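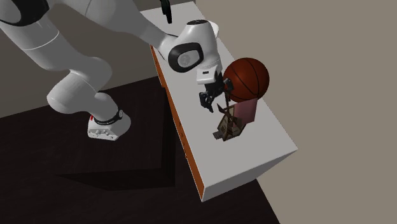
Home | Projects | Open Calls | Past Results | About the Lab | Contact

Call for participants: simulated gripper comparison, round two
Posted April 17, 2026

Primis is looking for 14 people to help us find out whether our simulator can tell a good gripper from a bad one. We have doubts. If you have doubts too, you are the kind of person we want.

The background is short. Last year we ran 1,192 simulated pick attempts with two grippers on the same white arm. The grippers were the Skolcombe two-finger and the Gemberg parallel jaw. The simulator said the Skolcombe was clearly better. Then we tried a small set of the same picks on real hardware at our Gemberg Street shop, and the gap between the two mostly went away. We don't know which result to believe. The physical set was small, the operators knew which gripper they were using, and the simulated objects were chosen by the same people who tuned the contact settings. None of that inspires much confidence.

Round two is meant to be harder to fool. The objects are awkward on purpose: a basketball, a small house- or windmill-like model with thin crossed slats, a flat-sided pink block, and other things that don't sit neatly between two fingers. They get placed close together on a long cabinet top, so the arm has to come down next to one thing to get at another. A gripper that only does well on a lone cube in the middle of a bare table will have a rough time.

What you would do

You will drive the simulated arm from your own computer using Samuel, our browser-based controller. Each participant does 100 attempts, split evenly between the two grippers. The grippers are labeled by letter and you won't be told which is which. You may guess from the look of the fingers. Please write your guess down at the end, since we want to know if it changed your scores.

After each attempt you mark it as held, dropped or missed, and add a line of comment if something looked wrong. Fingers sinking into the ball counts as wrong. So does an object that slides across the cabinet before anything touches it. We would rather get a page of complaints than a clean spreadsheet.

There are 5 sessions, and each one takes under two hours. You can do them whenever you like, but no more than one a day. People get sloppy when they rush, and last year's logs show it.

Who we want

You should have spent some time with robot arms or grippers, real or simulated. Warehouse techs, students, machine shop people and hobbyists are all fine. A degree is not needed. You will need a computer that can run a 3D game without stuttering, a mouse, and a steady internet connection. Trackpads are out.

Please don't apply if you have worked for a company that makes or sells either gripper, or if you took part in round one. We will ask.

What we are not promising

The results may show nothing. They may show that the simulator is no use for this kind of comparison, and in that case we will publish that. We won't be naming a winner off the simulated runs alone. A smaller group will be asked to come in and repeat part of the work on the real arm in August, and travel to the shop is covered. Taking part in the first stage doesn't mean you have to do the second.

Pay

Participants are paid a flat fee for each finished session, whatever the scores look like. There is no bonus for a high success rate. The fee schedule comes with the consent form, and you should read both before you say yes.

How to apply

Send us a few paragraphs by email with "Round two" in the subject line. Tell us what you have worked with and describe one time a robot demo or a simulator result turned out to be less than it seemed. Skip the resume unless it says something the email doesn't. We'll reply to everyone, and the call closes when the places are filled.

Related calls and notes
- Round one: raw logs and known problems
- Samuel controller: setup guide for new users
- Wrist camera comparison (closed)
- Why we stopped reporting a single success rate

Contact Primis | © 2026 Primis | Back to top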